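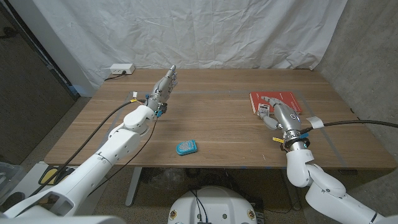

テーブルの上って、どこまで片づけておけばいいんでしょう？
次に座った人が、何もどかさずにすぐ使い始められるところまで、だと思います。

2022年2月

ずっとこのブログで言っている「テーブル問題」の続きです。前回の記事を読んでくださった方はご存じのとおり、うちの木のテーブルは何でも屋です。ごはんも食べるし、本も読むし、年賀状の残りもなぜか2月までいるし、宅配便のハンコも転がっている。とにかく物が集まる集まる。平らなところには物が生えてくるんじゃないかと本気で疑っています。

で、先日の日曜、朝から急にやる気が出まして、テーブルの上の見直しをしました。やる気が出た理由は単純で、コーヒーを置く場所を探してカップを持ったまま立ち尽くしたからです。熱いし、重いし、足元は寒いし。あれはつらかった。

まずはテーブルそのものの話を少し。

明るめのウォルナットっぽい色で、木目が横にすーっと通っているやつです。引っ越しのときに、Van Heckeという小さな家具屋さんで買いました。店の奥に立てかけてあったのを見て、ほぼ一目ぼれ。色がもう少し濃いものと最後まで迷ったんですが、濃いほうは部屋に置くと重たく見えそうで、明るいほうにして正解だったと思います。パンくずはわりと目立たないのに、ご飯粒は目立つ。そういう色です（伝わります？）。

この木目が好きで買ったくせに、物を置きすぎて木目が見えないというのが長年の悩みだったわけです。

さて、見直し。

やったことはとても地味です。いったん全部おろして、拭いて、戻すものだけ戻す。これだけ。片づけの本を読むとたいていこう書いてありますよね。私も何度もやっています。何度もやっているということは、何度も元に戻っているということなんですが、まあそこは置いておいて。

おろした物は床に広げた古いシーツの上に並べました。床に直接だと、そのあと掃除機をかけるときにまた全部動かすことになるので。シーツだと端を持ってずるずる引っ張れば移動できます。引っ越しのときに覚えた技です。

出てきたもの、順不同で。
読みかけの本たち。
ハンドクリームのふた（本体は行方不明）。
電池が切れているのか切れていないのか判別不能の単三電池。
Grilicoの会員カードの、有効期限が切れたもの。
家族の誰も心当たりのない鍵。
輪ゴム、輪ゴム、また輪ゴム。
お店のレシート。いちばん上にあったのは791円で、何を買ったのか、印字が薄くなっていて読めませんでした。たぶん洗剤。たぶん。

鍵がいちばん困りました。捨てられないし、使えないし。とりあえず玄関の引き出しに移しましたが、これは片づけたというより、問題を玄関に引っ越しさせただけですね。

拭き掃除のほうは、固く絞った布で木目に沿って拭いて、すぐ乾いた布で追いかける。うちではこれしかやりません。前に一度、張り切って専用のワックスを塗ったら、しばらく袖がぺたぺたして家族から苦情が出ました。塗りすぎだったんだと思います。以来、ワックスは流しの下で静かに眠っています。

それから、戻すもの選び。ここからが本番です。

まず、赤い本。これは絶対に戻します。

表紙が真っ赤で、文字がうっすらしか見えなくて、ぱっと見には何の本だかわからない。そこがまたいいんです。本棚に入れると背中しか見えなくなるでしょう。平らに寝かせて表紙を見せておきたい本って、ありませんか。木の色の上に赤があると、部屋が急に元気に見えるんですよね。冬は特に。外はどんより、庭も茶色、洗濯物もほぼ紺とグレー、という季節に赤は効きます。

あと、本をテーブルの右側に置いておくと、ちゃんと読むんです。私の場合。手を伸ばせば届くところにあると読むし、立ち上がって取りに行く場所にあると読まない。情けないですが、そういう生き物です。きっちりまっすぐ置くのも性に合わなくて、ちょっと斜めくらいがちょうどいい。まっすぐ置いてあると、誰かに見られるために置いてある感じがして落ち着かないんですよ。

紙類も全部はなくしませんでした。小さな白いカードみたいな、何か黒っぽい印刷が入った紙って、どの家のテーブルにも絶対いますよね。ショップカードとか、説明書きとか、何かの引換券とか。こういうのが単独でいるとすぐ行方不明になるので、うちでは本のそばが居場所ということにしました。しおりにしてもいいし、読みながらちょっと触っていてもいいし。

実は以前、友人のMarijke Michielsに「紙は置き場所を決めるより、相棒を決めてあげるといいのよ」と言われたことがあって、そのときは、ふーん、と聞き流していたんです。今回やってみて、なるほどと思いました。カードの相棒は本。請求書の相棒はペン立て。学校からのプリントの相棒は……まだ募集中です。冷蔵庫の扉がもう満員で。

そして、青緑の小さいやつ！

これについては書きたいことがたくさんあります。角のない、ころんとした形で、上の面に白い格子模様が入っています。石けん置きのようでもあり、小さなおろし器のようでもあり、初めて見た人はだいたい「何これ」と言います。私は言われるのがうれしくて、わざと手前の真ん中に置いています。いい色なんですよ、ほんとに。木の茶色と本の赤だけだと少し暑苦しいところに、この青緑がぽんと入ると、すっと涼しくなる。

使い道のはっきりしない物はテーブルに置かない、というのが片づけの鉄則らしいのですが、好きな色の物が目に入るところにあるのは、それはそれで立派な使い道だと思うことにしました。反論は受け付けます。でもたぶん、どかしません。

逆に、悩んだすえに置くのをやめたもの。

花瓶。倒すので。
卓上カレンダー。めくらないので（見たらまだ11月でした）。
Brirkanceの大きなマグ。気に入っているんですが、とにかく背が高くて、袖に引っかかるんです。食器棚の2段目にお引っ越ししてもらいました。飲むときだけ出す。マグとしては本来の姿ですね。

それと、電源まわり。

これが最後まで揉めました。うちは電源タップを床に置いていた時期が長くて、ほこりはたまるし、掃除機の頭はぶつかるし、抜き差しのたびにテーブルの下にもぐって頭を打つし。それで、白いタップをテーブルの左奥の隅に上げてしまったんです。黒いコードはテーブルの奥側に垂らしています。

見た目だけなら、ないほうがきれいです。わかっています。でも毎日もぐって頭を打つ暮らしと、隅っこに白いタップが見えている暮らしだったら、私は後者がいい。家族も全員そっち派でした。テーブルの上に置くと、こぼしたときが怖いので、飲み物は反対側、右手前と決めました。スープの日は特に気をつけています。

コードって、色がばらばらだと急に散らかって見えませんか。タップは白、コードは黒、差し込むものはまた別の色で、となると、それだけでにぎやかです。全部白にそろえようと思って調べたこともあるんですが、そろえるために買い足すのも変な話だし、途中で飽きました。今はもう、「コードはコードです」という顔で堂々と置いています。すぐ慣れます。慣れすぎて散らかっていることに気づかなくなるのが難点ですけど。

あと、読者の方から前に質問をいただいていたテープの件。

うちのテーブルにはグレーのテープで四角い線が引いてあります。うっすらした線なので、遠くからだとあまりわかりません。これ、片づけにものすごくいいです。人間、「このへんは空けておこう」という約束は守れないのに、線があるとなぜか守れるんですね。線の内側に物が入っていると、なんとなくむずむずする。小学校の体育館の床を思い出します。あの線の力、大人になっても残っています。

テープ選びは、Ustachというお店で教わったことをそのまま守っています。強すぎるのはだめ、貼りっぱなしもだめ。ときどきはがして、目立たないところで跡が残らないか確かめて、また貼る。一度、別のところで買った強力なのを貼ってしまい、はがすのにえらい目にあいました。ドライヤーで温めて、そーっと、そーっと。日曜の午後がまるごとなくなりました。木のテーブルの方はほんとうに気をつけてください。無垢なのか突板なのか、塗装は何か、で全然違うそうなので、まずは端っこで試すのがおすすめです。

色は、グレーがいちばん落ち着きました。白だと目立ちすぎるし、透明だとあることを忘れます。マスキングテープのかわいい柄も試しましたが、毎日見ていると柄に飽きるんですよね。鳥の柄だったんですけど、鳥に見張られているみたいで。

それから後ろの白い布。

ここはずいぶん前から白い布を垂らしてあって、壁が隠れています。見てのとおり、しわしわです。アイロンをかけようと思うたびに、いや、このくらいのしわは味でしょう、と自分に言い聞かせて今日に至ります。布を下げておくと、テーブルの上の色がきれいに見えるのがいいんです。赤も青緑も、後ろがごちゃごちゃしていると埋もれてしまうので。

しわを減らしたい場合は、洗って脱水を短めにして、濡れたまま吊るすとだいぶましになるそうです。やったことはありません。春になったらやる予定のリストに入れました。そのリストがもう長い。

布といえば、幅を測り間違えて31センチ足りないものを買ってしまったことがあります。端からひょろっと壁が見えて、かえって気になる。結局それは切って台ふきんにしました。台ふきんとしてはたいへん優秀です。測るときは、メジャーを持ってくれる人を確保してからにしましょう。ひとりで測ると途中でたるみます。

そんなわけで、日曜の見直しはおしまいです。おろして、拭いて、戻すまでで、思ったより時間がかかりました。途中で赤い本を開いて読み始めたのがいけなかった。片づけ中に本を開いてはいけないと、あれほど自分に言ってあったのに。

今は、毎晩寝る前に15分だけテーブルの前に立つようにしています。座るとだめなんです、座ると読むので。立ったまま、ペンはペン立てへ、レシートは箱へ、飲み終わったカップは流しへ。15分もかからない日のほうが多くて、余ったらコードのほこりを払ったりしています。

家族の反応はというと、「なんか広くなったね」と言って、その広くなったところに通学かばんをどさっと置かれました。線の真上に。斜めに。

かばんの置き場所は、次の記事で考えます。椅子の背にかけるフックを買うか、玄関にかごを置くかで迷っているので、使っている方がいたらコメントで教えてください。フックの場合、椅子が後ろに倒れないかが心配です。

あ、それと、単三電池は切れていました。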